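Lindosar Desk with Open Shelf Unit, Gray Wood Grain 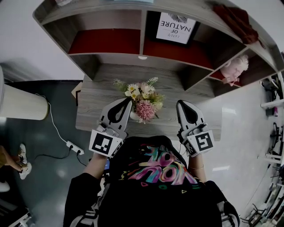
Lindosar desk and shelf unit in gray with dark red back panels. Flowers and vase not included.

Item 1460
Sold by Zokia Home Furnishings
Ships in two cartons. Assembly required.

Overview

The Lindosar is a desk with an open shelf unit that stands behind it. Both pieces have the same gray wood grain, with darker streaks running through it. The grain varies from one desk to the next, and the streaks on yours will not match the photo exactly. The shelf unit is divided into open compartments, and several of them have a dark red back panel. There are no doors on the unit.

The desk top is deep enough for a keyboard and an open notebook, with space left over at the back for a lamp or a vase. People buy it for home offices, front counters and craft rooms. It was drawn by Gaetano Bellini, who also did our Sima bookcase, and the two can stand side by side in the same room without looking mismatched.

Dimensions and weight

Desk width: 52 inches
Shelf unit width: 52 inches
Shelf unit height: 62 inches
Largest item that fits upright in the small compartments: 9 inches tall

The cartons are heavy. Have two people on hand to carry them in, and open them in the room where the desk will stay.

Color

Gray with dark red is the only combination we keep in stock. An all-gray version, with gray back panels in every compartment, can be ordered and takes longer to arrive. We do not sell the red panels separately except as replacements for a unit you already own.

The red is a dark one. On a screen it can look brighter or browner than it does in person. If the shade matters to you, ask for a color card before you order. Cards are free and come in a plain envelope.

Assembly

Put the shelf unit together first. Lay it face down on a blanket and slide the back panels in before you tighten the frame. The red panels are labeled on the inside edge with the number of the compartment they belong to. If you tighten the frame too early you will have to loosen it again to get the last panel in.

Stand the unit up against the wall and fasten it with the wall bracket from the hardware bag. Do this on every installation, including rooms with no children. Screws for wood studs are included. Screws for brick or concrete are not.

Build the desk next and move it into place in front of the shelves. Leave enough of a gap to reach a plug behind it.

Care

Wipe with a soft damp cloth and dry right away. Dish soap is fine in small amounts. Do not use bleach, furniture wax or scrub pads. Put a coaster or saucer under vases and potted plants, and wipe up spilled water before it reaches the front edge. Avoid dragging anything with a rough base across the top.

The back panels collect dust along the bottom. A dry paintbrush gets into the corners.

Replacement parts

Back panel, dark red
Back panel, gray
Shelf hardware bag
Wall bracket with screws
Touch-up stick, gray

Give the item number and the compartment number when you order a panel. Parts requests go to Zahira Sutanto at the parts desk. Requests that come in on a Sunday are handled the next working day.

Questions about this item

Can I buy the desk without the shelves?
Yes. Ask for the Lindosar desk only. The shelf unit is also sold alone.

Will the Fotuto drawer box fit under this desk?
Yes, on either side. It does not fit in the shelf compartments.

Can the shelf unit stand in the middle of a room?
No. It has to be fastened to a wall.

Is the back of the unit finished?
No. The back is plain and is meant to face the wall.

Returns

Unopened cartons can be returned to the store or picked up by our driver for a fee. Once a carton has been opened, we take it back only for damage or missing parts. Keep the packing until the desk is built and you have checked every panel.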